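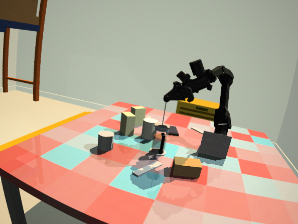
A clear glass on a checkered tabletop, reds and pinks with some turquoise.

Keeping a painting corner in a house where other people also want to live

Brushes first

Most brushes die standing up in a jar. Leave one on its bristles overnight and by breakfast it has a permanent bend, good only for painting around corners. Wipe off the paint with a rag, then wash, then lay the brush flat on a folded towel. Once it's dry it can stand in any jar you like, bristles up.

Oil paint wants solvent before soap. Acrylic wants soap and lukewarm water, and it wants them now. Hot water is no help with either. I use a plain bar of olive oil soap and work the brush in my palm until the suds come up white, then do it one more time for the color that was hiding near the metal.

For a brush you forgot (it was behind the radiator, I don't want to talk about it), try a long soak in brush cleaner with the bristles hanging clear of the bottom. A clothespin across the rim of the jar will hold it. If the brush is still stiff the next morning, it's a stick for stirring. I own 49 sticks for stirring.

Solvent, and what not to do with it

Let used solvent sit with the lid on for a few days. The pigment sinks and you can pour the clear part into a clean jar and use it again. The sludge goes to the household hazardous waste drop-off. In Stodemwood that's behind the bus depot, open until 5, and the line is longer than you'd think. Not one drop goes down the sink.

Rags with linseed oil on them can heat up and catch fire while you're in the other room having a nice time. Spread them flat outdoors, one layer, until they're stiff, or put them in a metal can with water and a tight lid. Don't wad them up in the kitchen trash.

Keep painting jars and drinking glasses on separate shelves. I marked mine with red tape after a morning that began with coffee and went downhill.

Stuck tube caps

Run the cap under hot water for a minute, then twist with a rubber jar opener. Pliers work too, and will also twist the neck off a tube of cobalt blue. If the cap won't budge, open the tube from the flat end, squeeze out what you need, fold it over twice and clamp it with a binder clip. Wipe the threads before you close anything. A thin smear of petroleum jelly keeps the next cap from welding itself on.

Palettes

Oil paint left on a glass palette scrapes off with a razor blade held low. Leftover piles keep for a few days under plastic wrap in the freezer – label the package, if you share the freezer. Mine went in an old Pikimix tub and was very nearly served with crackers.

Where the wet ones go

A dish rack holds small panels upright while they dry. For bigger canvases I bought a Stalten rack, which came with an instruction sheet whose steps were numbered by somebody in a hurry, and which holds a picture at anything up to 90 degrees. Face them away from the dog.

Never lean a canvas on its cloth. Rest it on the wooden bars, or you'll get a dent. Small dents often come out if you dampen the back lightly with a sponge and leave it alone to dry.

Mixing notes

Write down your mixtures on the back of a paint chip, with a dab of the real color. My best gray is Goel white with burnt umber and a little ultramarine, and it took me until February to find it again.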